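招募参加者：积木分拣与装箱活动（Storov 木工教室）
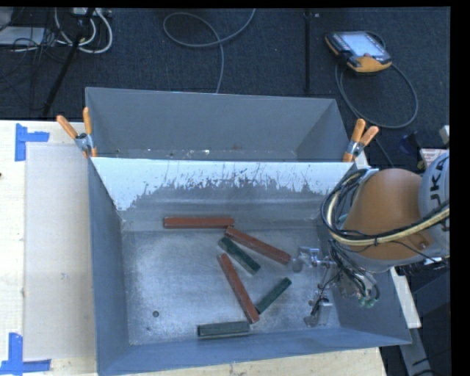

一、我们是谁

Storov 是一间小的木工教室，也做积木的出借。学校、图书室和儿童馆向我们借积木，用完以后寄回来。现在仓库里积下的积木很多，颜色和长短都混在一起，我们自己的人手不够，所以想请大家来帮忙。

我叫工藤光子（Mitsuko Kudo），负责这次活动的联络。中文不是我的母语，如果有写得不清楚的地方，请写信问我，我会再说明一次。

二、要做的事情

工作的内容不难，主要是用手和用眼睛。积木是长条形的，有砖红色和深绿色，红的比绿的长。送回来的积木先倒进灰色的金属箱里，参加者从箱里取出，按下面的顺序处理：

1. 先看颜色，红的放一边，绿的放一边。
2. 再看长短。同一种颜色里面也可能有不同的尺寸，请用桌上的木尺比一比，不要只靠感觉。
3. 用手指摸四个边。有毛刺的、有裂口的，放进写着“修理”的纸盒。
4. 表面脏的用干布擦。擦不掉的颜色笔痕迹不必勉强，也放进“修理”的纸盒。
5. 没有问题的积木，按借出清单装进布袋，系好绳子，在标签上写自己的名字的第一个字。

有一部分绿色积木年代比较久，颜色发灰，和新的看起来不太一样。这些仍然算绿色，请不要另外分出来。以前有参加者分成了三堆，后来我们又花时间合并了一次。

这一次要整理的布袋是 159 个。做不完也没有关系，剩下的由教室的人继续做。

三、时间和地点

时间在七月，分上午和下午两场。上午场九点半开始，十二点结束；下午场一点半开始，四点结束。可以只参加一场，也可以两场都参加。具体的日子在确定名单以后用邮件通知。

地点是 Pivholm 楼的二层，从正门进来以后走右边的楼梯。很抱歉，楼里没有电梯。金属箱由教室的人搬，参加者不需要搬重的东西。

四、什么样的人可以报名

年满 18 岁。有没有木工经验都可以。因为要区分红色和绿色，如果您辨认这两种颜色有困难，请在报名时告诉我，我们会请您做装袋和写标签的工作，这部分同样很需要人。

工作时大部分时间站着，每张桌子旁边也准备了椅子，想坐的时候可以随时坐下。

名额最多 64 人。报名的人超过名额时，按收到邮件的先后决定。

五、报酬和其他

这次活动没有工资。我们提供午饭（两场都参加的人）、茶水，还有一套小积木作为谢礼。交通费每人补助到一定的金额，请保留车票，当天交给木下（Reiko Kinoshita）。

午饭是附近的店 Sasaki 做的饭盒，有素食的一种。对食物过敏的人请提前写明，当天才说的话，店里来不及换。

六、请带来和请注意的东西

请穿袖子不太宽的衣服，鞋子不要露脚趾，积木掉下来会疼。戒指和手表建议先取下，金属箱的内壁容易刮到。手套我们有，大中小三种尺寸，用自己的也可以。

箱子里面的积木请一块一块拿，不要把箱子倾倒过来。声音太大，楼下是 Viltov 语言学校，上午有课。

七、怎样报名

请写邮件，标题写“积木整理报名”，内容写以下几项：

姓名
年龄
想参加的场次（上午、下午或两场）
饭盒的种类，有没有过敏
白天可以联系到的电话

邮箱地址在本页最下面的“联系我们”里。我一般两天之内回信，如果过了四天还没有收到，可能是邮件丢了，请再发一次。

关于修理积木的长期工作，我们另外在找一位助手，会用砂纸和小刨子的人优先。有兴趣的人可以在邮件里加一句，大岛（Masanobu Oshima）会单独和您联系。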